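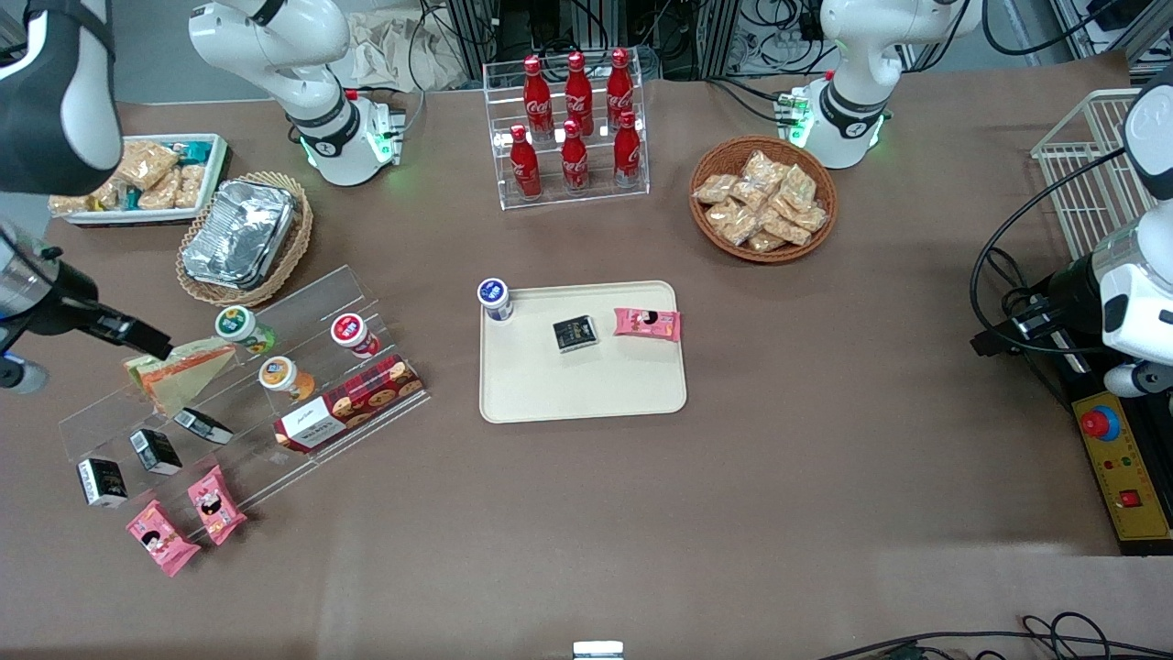 Trails > Long walks > Druronier Way

Last updated: June 16, 2026

Day 11 on the Druronier Way. Left Saragih at first light with five litres of water, which is more than I like to carry. The next tap is at Brutness and the stream between the two is marked seasonal on the map.

The path climbs 400 metres in the first hour. It's a farm track to begin with, then loose stone, then grass. I stopped twice to tighten my left boot.

Waymarks are yellow paint on the gateposts. They're good as far as the second sheepfold, then they stop. Keep the wall on your right and you'll pick them up again at the ladder stile.

Stream was dry. Glad of the extra water after all.

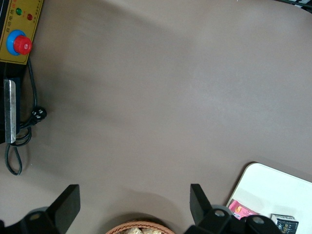
Mackenzie Ross replied that the stream was running well when she came through in March, and that there's a spring 100 metres below the stile if you follow the sheep path down. I'd already gone past by the time I read it. I've pencilled it on the map for anyone I meet coming the other way.

Lunch behind a wall. Oatcakes, hard cheese, the last of the apples from Vololell. Wind from the west and enough of it that I kept my hat in my pocket.

The descent to Brutness is harder on the knees than the climb is on the lungs. The old zigzags have been worn straight by people cutting the corners. I used both poles and took it slowly.

The hostel at Brutness has a drying room and a shop that shuts early. I got there with five minutes to spare and bought bread, soup and a new pair of laces.

Ksawery Grabowska, who I last saw on the second night, has left a note in the hostel book. One day ahead of me and taking the low route round the lake. I'm going over the top if the cloud lifts.

Tomorrow is a short day either way. Washing socks now.

Contact | Copyright Druronier Way Walkers' Pages | Back to top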